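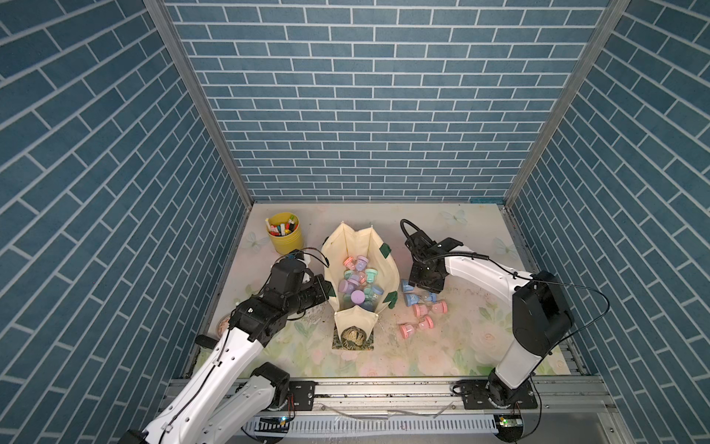 People keep asking me when they can buy a machine that tidies the house, and my answer has been the same for years: not yet, and don't clear a cupboard for it. Tidying sounds like the easiest job going. You pick things up and you put them where they belong. But take a cloth bag with a heap of little pastel cups in it and more of them lying tipped over on the mat beside it, and give that to two robot arms. The cups are the simple part. They are hard, they are small and they keep their shape. The bag is another matter. It folds, it sags, and its mouth is never quite where it was a moment ago -- a child copes with this by holding one side and not thinking about it.

I spent 13 years fitting packing lines before I took up writing, and cloth beat us every time. At Draston we could box 173 jars without a stoppage. Ask the same line to fill a soft sack and someone had to stand next to it. Indira Varma, who ran the night shift, used to say she was paid to hold bags open.

Two arms do help. One can keep hold of the edge while the other fetches, much as we do at the sink or the ironing board. I would sooner see money go into that than into another machine with a face on it.

Raghavendra Raju wrote to me in November to say I was too gloomy, and that chores will fall one by one. Perhaps they will. I would want to see a machine do the same job in 17 different kitchens, with the cat in the way, before I paid for one. Until then I'll pick up after myself.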